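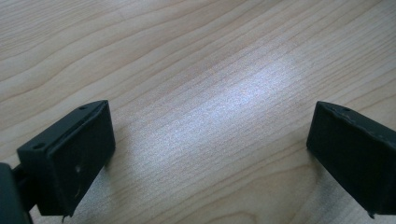

Getting clean demos with a hand-held gripper

I've been recording pick-and-place demos at home for the Phelan project and my first batch was a mess, so I'm writing down how I do it now. I'm assuming you've got your gripper built and the camera talking to your laptop.

1. Sort the light out first. A shiny wooden table will throw a big pale patch of glare right back at the lens, and the grain just washes out inside it. Move the lamp, shut the blind, or turn the table a bit. I spent a whole evening in September trying to fix this in software - don't.

2. Start every demo with the fingers wide open, just above the table. I like both of them in view before I press record. If one has drifted a long way out of shot, tilt your wrist until it comes back.

3. Hold still for a slow count of 5. Devel (the little script I use for trimming clips) looks for that pause, and it gets very confused without one!

4. Now put the object down, reach for it and close gently. Go slower than feels natural. My early grabs were so quick that the tracking lost its place halfway, and I binned 456 clips because of it. Ouch.

5. Lift, carry, put it down, open up wide again. Don't wiggle about at the end, and keep your other hand well out of it.

6. Stop after 40 and have a look through them. I used to save all the checking for the end of the day, which was daft - one bad setting and the lot goes in the bin.

Change the starting spot each time, even by a few centimetres. The arm copies whatever you give it, lazy habits included.

My full set is at 3,032 clips now, and I'll put the folder layout up on the Bondau page once I've tidied the names.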